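December 19, 2019

OTECK TO CLOSE FOR CHRISTMAS, OWNS UP TO TEA BILL

Office supplier Oteck will shut for five days over Christmas, its longest break since the August when the lift failed. Staff drank 3479 cups of tea this year and returned 432 mugs to the kitchen.
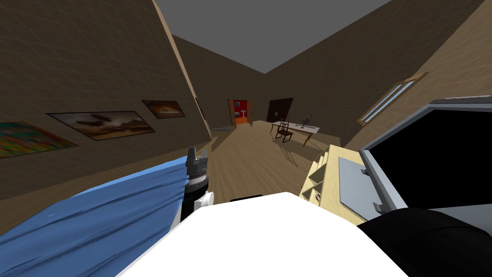 Orders placed before the break will go out as usual through Fivance. Anyone still at an open laptop after closing time will be asked, kindly, to shut it. Replies to email resume in January, slowly.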